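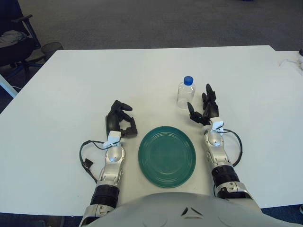 Rendale asked again this morning whether their people can stand right up at the table while the arms are live, and whether the kids can hand it things. Told them no to the first and maybe to the second, only with the arms parked. See items 9 and 14.

# Open day walk-through, two-arm table demo, Rirnumach

Visit is Wednesday. Done in a rush between runs, so comments are short. OK = fine as is. FIX = before doors open. WATCH = fine but somebody stays on it.

## Table and floor

- [x] 1. Table top steady, no rock when leaned on. **OK**
- [x] 2. Table top wiped, nothing on it the demo doesn't need. **WATCH** Plate and bottle stay. Thin white cable near the right corner, find out where it goes and either use it or lose it.
- [ ] 3. Floor clear on the visitor side. **FIX** Office chair and wastebasket both behind the table, both go in the side room. Leave the chair out and somebody will sit in it.
- [x] 4. Carpet flat, no lifted edges. **OK** Checked by foot, not on hands and knees.
- [ ] 5. Tape line down, 60 inches from the table edge. **FIX** Old line peeled up after the Ruggiero visit. Use the wide yellow tape, the thin stuff doesn't hold on carpet.

## Arms and hands

- [x] 6. Both arms home and park cleanly from the demo pose. **OK** Ran it, left then right, then together.
- [ ] 7. Wrist cables. **FIX** Both loop out wide from the sensor blocks. Left one has its connector lying on the table. Dress both along the forearms, leave slack for wrist roll. Don't pull them tight, we did that last time and lost the signal halfway thru the talk.
- [x] 8. Fingers open and close all the way, no sticking, nothing pinched. **OK** Right thumb a hair slow. Been that way.
- [ ] 9. Speed limit set to visitor mode. **FIX** Was still on bench settings when I looked. Has to be changed on the laptop AND saved, it goes back to bench after a restart. Two people check this one, both initial.
- [x] 10. No sharp edges or loose screws on forearms or wrists. **OK**

## Stops and power

- [x] 11. E-stop by the operator, pressed with arms moving. **OK** Both arms held position, no drop.
- [ ] 12. Second E-stop on the visitor side. **FIX** Works, but the cord crosses the walkway. Reroute or cover. Bellano has cord covers if ours don't turn up.
- [x] 13. Restart after stop needs a person, doesn't come back by itself. **OK** Waited, nothing moved until reset.

## Demo content

- [ ] 14. Hand-over with visitors. **WATCH** Arms parked first, visitor sets the item down on the plate, steps back behind tape, operator says "clear," then run. No hand to hand. I know it looks better hand to hand. Still no.
- [x] 15. Plate slide, both hands. **OK** Slow but looks good. Plate ridges help the fingers get hold of it.
- [ ] 16. Bottle pick. **WATCH** Cap on tight before every run. No full bottles, there's power under that table. Light bottle tips easy when the right hand comes in low, so start it a little farther back.
- [x] 17. Spare bottles on hand. **OK** Box under the sign-in desk.
- [ ] 18. Script for the operator, printed. **FIX** Current one still says Ruggiero in the first line.

## People

- [x] 19. Room limit posted on the door. **OK** 42 for the whole room, per the landlord. Rendale is bringing roughly that many so send them in as two groups.
- [ ] 20. Someone at the tape line the whole time, not the same person as the operator. **FIX** Not assigned yet!!
- [ ] 21. Visitors told about lanyards, scarves, loose sleeves. **FIX** Add to the welcome talk. Staff too, badges come off at the table.
- [x] 22. First aid kit where the sign says it is. **OK**
- [x] 23. Exit door opens from inside with the demo banner up. **OK** Banner stand was partly blocking, moved it left.

## Comments added after

Re item 5, can we do a rope instead of tape? *Tape AND rope is fine. Rope alone, no, posts tip over.*

Re item 9, I changed it and saved it, restarted, it held. Need second initial.

Re item 12, Bellano covers are coming with the afternoon delivery. Leave this unchecked untill they are down on the floor.

Re item 16, could we just skip the bottle? *Rendale asked for it by name. Keep it, last in the order, drop it if we're running late.*

Recheck 3, 5, 7, 9 and 12 at 8:30 before the first group. If 9 or 12 is still open then, arms stay parked and we do the talk only.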